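Wurkeck Shared Workshop
Minutes of the March members' meeting

Start 6:30 p.m., 12 members present. The minutes of the previous meeting were read and approved with one correction: the lathe fund stands at 2759, and the earlier figure left out the February dues.

1. Tables in the front room

The pale wooden tabletops were discussed again. Two members would like to see them oiled. Others felt the surface is fine as it is and that oil would mark paper and fabric on sewing nights. The sample pot of Helis hard wax, bought in the fall for 42, is still unopened. Agreed to try it on the underside of one table first and look at it at the next meeting.

It was also asked whether the tables could be turned so the grain runs toward the windows. Left as is for now. 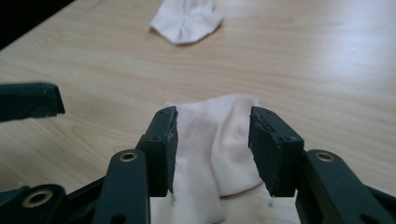
Glare on the tabletops came up next. People doing fine work say they lose sight of pencil lines when the light falls on the wood. Drular quoted 249 for a set of blinds, fitting not included. A cheaper choice is plain cotton curtains — the sewing group has offered to hem them if the cloth is paid for. Vote: seven for curtains, four for blinds, one abstention. Cloth to be bought before the April meeting.

2. Clearing up

Tables are to be wiped down and left clear at the end of each session. Glue pots go back on the shelf by the sink. No hot mugs directly on the wood. Cork mats are in the second drawer.

3. Lumber order

The Stępień yard can deliver the birch boards in the morning only. Somebody has to be there to open the side gate. Two members offered and will settle it between them. Offcuts from the last order may be taken home free of charge.

4. Other business

The tap in the back still drips. A new washer has been bought — it needs fitting.

Request for a second coat rack: put off until April.

Meeting closed at 7:50 p.m.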